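Ticket: Premska cell, right arm stops mid-task
Opened by: Sérgio Calado
Status: open, again

Right arm quits after 200 cycles. Left arm is fine and rather smug about it. Power-cycled 2 times. Both bases show green, so as far as the lights know, we have no problem.

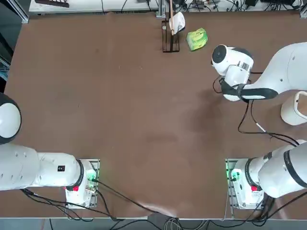
Musa Obi: Green only means it has power. Check the cable slack at the wrist before you swap anything expensive.

Retied the cable with more slack and put it back on the stirring job, red spoon and all.

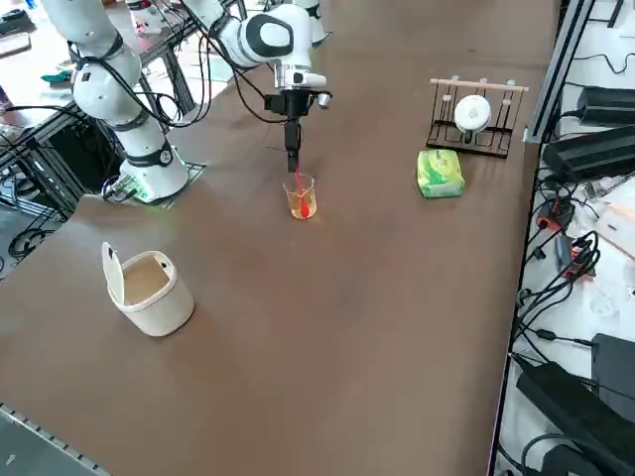
Fault log clean so far. Leaving it on until 2, then I'll try the faster profile and regret it.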